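Fiketti Asks Guests to Sleep on It, Then Charges Them Less

JUNDAMBY – Fiketti, the small hotel group best known for its narrow staircases and generous breakfasts, will let guests at its Jundamby house choose their own mattress starting in August. The program is called Luris, a name that beat out "Pick Your Bed" by one vote and has required explaining ever since.

Under Luris, each guest picks one of four firmness levels when booking. The levels are Soft, Medium, Firm and Grandfather. Anyone who regrets the decision may switch rooms once before 10 p.m. at no charge. After 10 p.m. the night desk consists of one person and a telephone, and guests are asked to make peace with their choice until morning.

The idea came out of the comment cards. Fiketti read through 1,260 of them last winter, a job that took longer than planned on account of the handwriting. Complaints about beds came in well ahead of complaints about parking, and they split almost evenly between guests who found the mattresses too hard and guests who found the same mattresses too soft.

"We had spent years looking for the one mattress that would please everybody," said Danica Krajčí, general manager at Jundamby. "We found one that annoyed both halves equally, and for a while we took that as a sign of balance."

All 60 rooms will be refitted by the end of the month, with 15 rooms at each firmness level. The mattresses come from Paisan, a family-run maker that has supplied Fiketti with pillows since the first house opened. Paisan's head of design, Teguh Nasution, built the Grandfather model after sleeping badly at his own grandfather's home and waking up, to his irritation, with no back pain.

"It is a very firm bed," Nasution said. "I would ask people not to drop onto it from any height."

Sheets get simpler too. The striped bedspreads are gone, along with the decorative cushions that guests have been moving to the floor every night since the house opened. Every bed will now be made up in plain white cotton, with one spare blanket in the closet and a second on request.

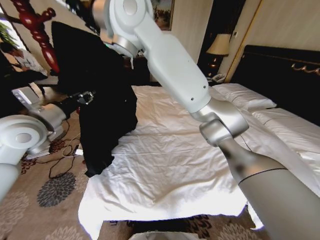
Rates will drop slightly for guests who stay three nights or longer and skip the daily linen change. The discount is taken off the bill at checkout and does not need a code, an app or a loyalty number. Fiketti does have a loyalty number, but the company concedes that most people have lost theirs.

The old mattresses are not going to waste. Those in good condition will be offered to Jundamby residents at cost, and the rest will go to a recycler for the springs and foam. Liam Kavanagh, who runs operations for the group, will handle collection from the rear yard between 9 a.m. and noon. He would like it known that a queen mattress does not fit in a hatchback – he has now watched several people try.

If the program goes well, Fiketti plans to bring Luris to its other houses next year. A pillow menu has been discussed and put off. Thitima Pongsiri, the group's founder, said she wanted to see how guests handled four options before giving them nine.

Rooms under the Luris program can be booked now by phone or at the Jundamby front desk. The first 1,000 guests to book will receive a Paisan sleep mask, available in one firmness.

About Fiketti
Fiketti runs small hotels in old buildings, some of which have elevators.

Media contact
Thitima Ratanaporn, press office, Fiketti Jundamby. Calls are returned after breakfast service.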